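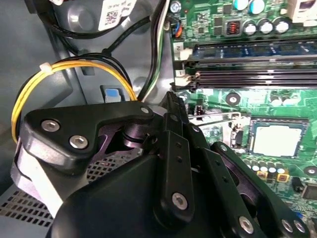 Re: [langlearn] por and para, again

Hi all,

Sorry for the slow reply, I've been buried in marking since the start of February and the list digest has been piling up. I did want to come back to this one though, as it's the bit of Spanish I got wrong for longest (years!) and I still have opinions.

Yatziri Salinas wrote:
> I've been through the por/para chapter in the Skoleo course three
> times now. It gives you a table with eleven uses of one and nine of
> the other and I can recite the lot, but when I open my mouth I just
> pick whichever comes out first. My evening class in Plultham does it
> the same way. Is there any method that works when you're speaking,
> as opposed to filling in gaps on a sheet?
>
> Also, is "gracias para" ever right? I keep saying it.

Quick one first. It's "gracias por", so "gracias por tu ayuda", "gracias por venir". I learnt that as one lump, like a single long word, and I'd do the same if I were you.

Now the tables. I had one stuck on the fridge when I lived in Nanberg and all it did was make me good at reading the fridge. The trouble with eleven uses is that you can't run down a list while somebody at the counter is waiting for you to finish your sentence. What I did in the end was cut it down to arrows. Para points forwards, at a goal, a deadline, a person who's going to get something, a place you're heading for. Por looks back or goes through: the cause, the route, the swap, the stretch of time. So "lo hago para ti" is a thing I'm making that you'll receive, and "lo hago por ti" is me doing it for your sake, or in your place.

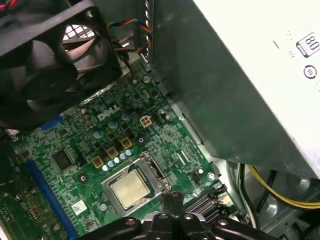
So what do you do when both of them sound fine?

Usually both are fine and they mean different things, so decide what you want to say first and pick the word after. "Voy para Madrid" has me heading to Madrid, "voy por Madrid" has me passing through it or wandering about in it. If you can finish the thought with "in order to", it's para nearly every time. If you can finish it with "because of" or "in exchange for", go with por.

It won't cover everything. "Estar por" and "estar para" are a mess and change depending on which country you're in, and I'd leave them well alone until somebody says one to you. Same with "por si acaso", "por lo menos", "para siempre" and all that crowd. Lumps again, no arrows.

The other thing that helped was keeping count, which I know sounds dreary. I had a notebook and wrote down every por and para I came across in whatever I was reading (mostly detective novels, a few recipes), with the whole sentence round it. I got to 900 before I packed it in. By the end I'd stopped thinking about rules and was just noticing that one of them looked odd. Do 100 and see if you feel any difference. Out loud is better, if you live with patient people!

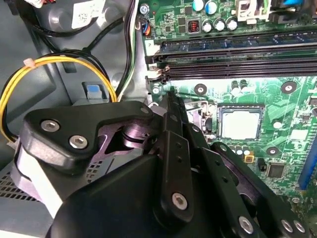

Adelmo Zanetti wrote back to me off-list about the arrows and is happy for me to pass it on. He reckons they work well until you meet "para" used for comparing, as in "para ser principiante, habla muy bien", where nothing is pointing anywhere, and that learners should get that one early, as it turns up in conversation all the time. He also says Italian speakers like him have it worse with "per" covering nearly the lot, and that he still gets it wrong when he's tired.

Fair enough on the comparing one. I'd file it as a lump: "para ser" plus whatever the person is, and then the surprise. "Para ser tan pequeño, come muchísimo." I don't think it breaks the idea, but I agree I should have mentioned it when this came up last time.

One more for Yatziri, on verbs. Some English verbs drag a "for" along and the Spanish ones don't want anything at all. Buscar is to look for, esperar is to wait for, pedir is to ask for.

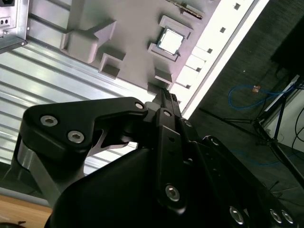 I lost months to "busco para mis llaves" and I've heard the same from everyone I've ever taught, so write those three at the top of the notebook before you start. Pagar is a bit like that too. You pay the bill, "pagué la cuenta", with nothing in between, but "pagué veinte euros por la cena" when it's money for a thing, and there's your swap arrow.

Hanan, I haven't forgotten your question about ser and estar with "muerto". Will try to get to it tonight after eight or so, I need to find the grammar I lent out first.

Jocelyn Lemieux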